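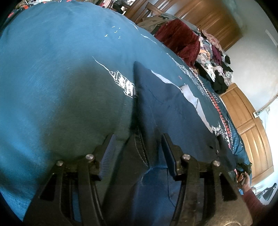

Monday, January 22, 2018. Zivitico demo, Zestcombe.
Hand-held gripper, two fingers with ribbed rubber pads, being shown on heaped clothes and a big teal piece. They say 200 demonstrations will teach an arm to fold. I doubt it — a person is doing the steering, and cloth never lies the same way twice. Asked for failure rates, got a leaflet. Promised figures by May.
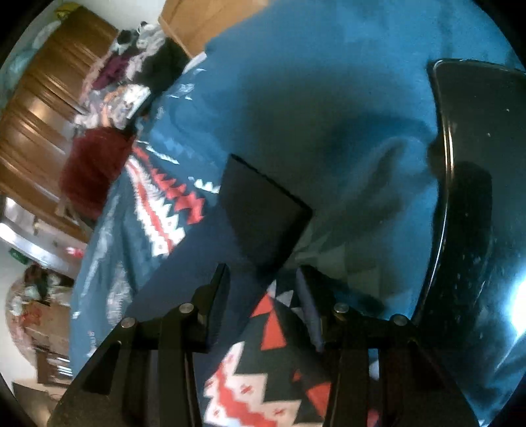
Rekholm thinks I'm being unfair, and that the pads alone would justify a second visit.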